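# Looking after records and CDs at home

Most of the damage I see in secondhand records was done at home, slowly, by heat, dust and bad stacking. The tips below cover a mixed collection of vinyl, CDs and a few cassettes. Mine stands at 549 LPs and a smaller pile of hip hop mixtapes on burned discs, which need more care than anything else in the house.

## Storing

- Stand records upright. A flat stack puts all the weight on the bottom sleeve, and ring wear starts there.
- Fill a shelf so the records hold each other up but you can still slide one out with two fingers.
- Put a divider in every 27 records or so if your shelf is long. Without one they lean, and leaning is how they warp.
- Keep double albums with the discs in separate inner sleeves. Gatefolds from the nineties often came with plain paper ones that shed. Swap them for poly-lined.
- Leave the shrink wrap off. It tightens over the years and bows the cover.

Check what the shelf is fixed to before you load it. Records are far heavier than books of the same width, and a floating shelf held up with plasterboard plugs won't do. Screw into studs or keep the collection on the floor in a proper cube unit.

Keep everything away from heat. That means no heaters, no north-facing windowsill, and no cupboard that shares a wall with the oven. A car in September is already warm enough to ruin a record left on the back seat.

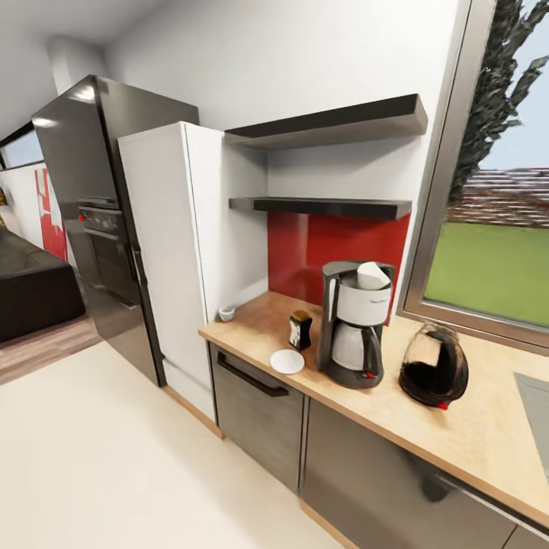
Damp is the other one. Cardboard covers take up moisture well before you notice any smell, and mould spots don't come out of white artwork. If the room gets steamy, run the fan and pull the shelf 6 cm off the outside wall so air can move behind it.

## Cleaning vinyl

1. Brush the record dry with a carbon fibre brush while it turns. Hold the brush still for two turns, then draw it off towards the edge.
2. For fingerprints, mix distilled water with one drop of plain dish soap. Tap water leaves minerals in the groove.
3. Wipe with a clean microfibre cloth, following the groove. Keep the label dry.
4. Rinse with distilled water on a second cloth.
5. Stand it in a dish rack until fully dry. Use a rack that never sees greasy plates.

I bought a Drorkar brush years ago and it's still fine. The Grarkidum fluid that came with it left a film, so I went back to soap and water.

Clean the stylus too. Brush from back to front only, never side to side.

## Cleaning CDs

Wipe from the centre straight out to the edge. Going around in circles can leave a scratch that follows the track, and the player has a harder time reading past it. Skip window cleaner and toothpaste.

Don't stick paper labels on burned discs. The glue lifts the top layer when it ages. Write on the clear ring in the middle with a water-based marker.

## Backing up mixtapes

Burned discs fail without much warning, and plenty of mixtapes were never sold in shops, so there may be no second copy to buy. Rip them now. My folder holds 3,468 tracks and fits easily on a cheap drive.

- Rip to FLAC if you have room. You can make smaller files from it later.
- Type in the track names while you still have the insert in front of you.
- Put the guest artists in the track title. Some players ignore the other fields.
- Keep a second drive at someone else's place.

## Sleeves and split seams

Fix a split seam from the inside with acid-free tape. Ordinary sticky tape goes yellow and leaves a stain. For price stickers, warm them with a hair dryer on low, take the record out first, and peel slowly from one corner.

Fadime Yazıcı, March 2020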